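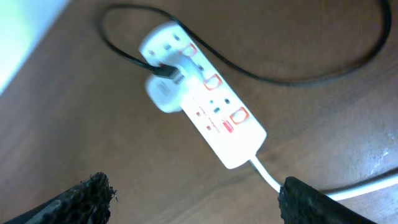

July 20, 2022

Back from Ultcombe, feet sore, one free tote bag to the good. The open day had been on the kitchen calendar since April, when I signed up in a fit of self-improvement, and I very nearly didn't go. The bus takes 40 minutes and stops at every gatepost. But the weather had cooled a bit and I'd told too many people I was going to see the robots, so I went to see the robots.

The lab is in the old Kirkwood building, round the back of what used to be the carpet showroom. You sign in, you get a sticker, you are told where the toilets are. There were 8 of us in my group, two of them under ten and much better informed than the rest of us. We were walked down a corridor to a room with tables along the window side and told to stand behind the yellow tape. I stood behind the yellow tape. The smaller child did not.

I had pictured something grander, I suppose. Welding, or a tray of drinks. The job they were most pleased with was plugs. They have an arm they call Jikow (I asked what it stood for and got a shrug) and Jikow's business this summer is a power strip on a wooden table. One of those white ones with a little red-edged switch by every socket, three in a row. A black plug in the far end with its thin cable looping all over the place, a fat white plug hanging over the side next to it, and the strip's own white lead wandering off to the right. In other words, the floor behind my television.

There's a camera down by the fingers and they put its view up on a big screen so we could see what the arm sees. I found this more absorbing than the arm. The fingers loom up at the bottom, black and enormous, and everything else seems to be happening a long way off over the top of them. They are not smart fingers. The tips have gone ragged, with fluffy bits sticking out of one, like the ends of gardening gloves. I'd expected chrome. The shine was all on the strip, which had the light bouncing off it so hard that the white plug was just a soft lump, and there was some red print on the casing I couldn't read even with my good glasses.

The young woman running the session explained that black cable on brown wood is the easy part, and white plug on white strip under a bright window is the sort of thing that makes people in her line go quiet at lunch. A man at the back asked why they didn't draw the blind. She said people's houses don't come with the blind drawn. He said his did. This went on for a while.

Then we had the demonstration proper. It was slow. I had time to read the whole fire notice, both sides. The arm came down, thought, went up again, thought, and came down a finger's width to the left. At the first try it shut on nothing at all and carried it away with great care. The second go was better and the children cheered, so I cheered too. I can't say I've ever been applauded for getting near a plug, and I do it bending over, with a torch in my teeth.

They let us ask things afterwards. I wanted to know whether it would ever do the one behind the fridge. "Not this year" was the answer, with rather more feeling than I'd expected.

In the next room was a thing called Gökçe which folds tea towels, except it was having a rest, so we looked at the tea towels. Folded in 7 different ways, on a shelf, labelled. I liked the third one. Then coffee from an urn and those biscuits with the hole in the middle, and a form to fill in about how our attitudes had changed. I ticked "somewhat" all the way down.

Missed the 2 o'clock bus by the width of the road and had to sit on the wall — the driver saw me, I'm certain of it. Home by half past three. Moved the telly out and had a look behind. Five plugs, one of them warm, one of them belonging to a lamp we gave away. Pulled that one out and put the telly back.

Must ring about the gutter tomorrow. Beans want picking.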